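Shelf labels and stock codes: changes from December

The Diltau store will move to the new stock codes on 02/10/2026. Old codes will still scan at the till until December, after which they will be rejected.

Dry goods take the 200 series and tinned goods the 300 series. Each code has a two-letter prefix for the supplier: PL for Platance, MA for Marti. Clukari lines keep their present prefix.

Members ordering by the case should quote the new code and the case size. Split cases are charged at the unit price plus 12 pence handling. Orders over 40 kg must be collected from the side door.

Best-before dates are now entered at goods-in, so the handwritten date stickers are withdrawn. Part-opened cases go on the bottom shelf, label outwards.
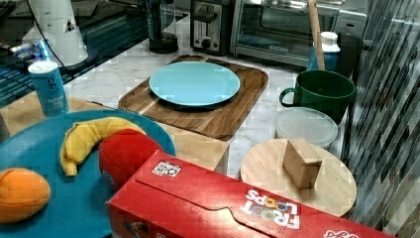 Boxed cereal: Froot Loops.

Code lists are at the till and on the back of the order form.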